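3.2 Table surfaces

The tables in the Odstead dining room were the part of the study that residents touched most often, and the part they had the least to say about when first asked. In the opening interviews, held in February, people spoke about chairs, drafts and who sat near the kitchen door. The tables came up later, usually while someone was wiping one down.

We recorded surface condition in two ways. The first was a short written form, filled in after the noon meal, which asked whether the top felt clean, whether marks could be seen, and whether the person would eat from it without a mat. The second was a set of close photographs of cleared tops. We returned 56 forms to the analysis after removing those with no table number on them.

Pale tops were judged differently from dark ones. Residents tended to call a pale top clean if it looked even in color, and they checked it by leaning to one side to see how the light fell. On dark tops they used the palm of the hand. Wojciech Olszewski, who led the interviews, noted that several people did this without breaking off what they were saying.

Grain also mattered. On a top with a strong pattern, crumbs and dried rings were reported less often than on the plain tops, even when the kitchen staff had marked both as needing a second wipe. Figure 2 gives a view of a pale top with nothing set out on it. The lines are fine and close together, with wider arches toward the upper corners and tighter, nearly straight streaks near the center. The sheen is soft, and the upper half is bright enough to look almost white.

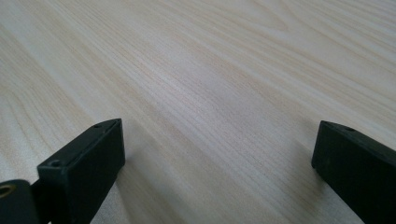

Figure 2. Pale tabletop with fine grain, cleared.

3.3 Wiping and resetting

Wiping was done by whoever finished first. The written routine at Odstead calls for a damp cloth, then a dry one, then mats and cutlery. In the meals we attended the dry cloth was often skipped, and the mats went down on a damp top. Staff did not regard this as a fault. Residents did, and the complaint we heard most was that mats stuck and had to be peeled up at supper.

People wiped along the grain where they could see it. Where the pattern curved, they went back to short circles, and they spent longer on those areas. We had not planned to look at this and have no timings for it. It was mentioned in two of the later interviews, both times by people who had worked in kitchens.

Resetting took place in the same order at every table, starting from the window side. The Prilness dining room, which we visited for comparison, leaves its tops bare until the meal is called. Residents there reported marks more often than those at Odstead, but they also saw more of the table. We return to this difference in Section 4, together with the question of whether mats should be counted as part of the surface or as something placed on it.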